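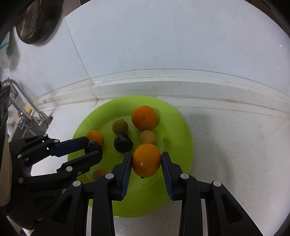

Orange and plum on the green plate, one gripper each

Clinivitz
08/10/2021
So what are everybody's house rules for two people working one plate? Ours say one piece of fruit per gripper, and whoever grabs first finishes first. I think that second part is slowing us down like crazy. We want 100 clean runs by June and we're at 56!

Wornano
I'd keep it. We let both sides go at once and threw out 22 runs over fingers bumping.

Shehata
Disagree! Bumping is a spacing problem. Write down a minimum gap between the fingers and let people work. We use 6 inches (okay, roughly) and it's been fine.

Wornano
6 inches on a dinner plate? Good luck with that, lol.
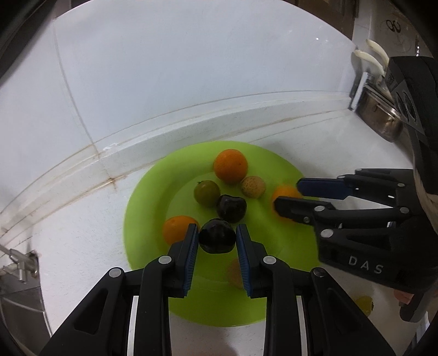
Hudow

I'm with Wornano on this one. Look how close a second set of fingers gets when it comes in from the right and you've got a plum in front of you. My rule is you say your fruit out loud before you reach, and no crossing over the other person's fingers, ever. Also wipe the pads between runs, plum skin gets slick.

Shehata
Calling it out loud I can live with. Still not waiting my turn though.

Clinivitz
Ok, I'll add the call-out and the no-crossing thing to our sheet and drop the turns for a while. Does anyone write down drops, or do you just redo the run?

Hudow
Write them down, always.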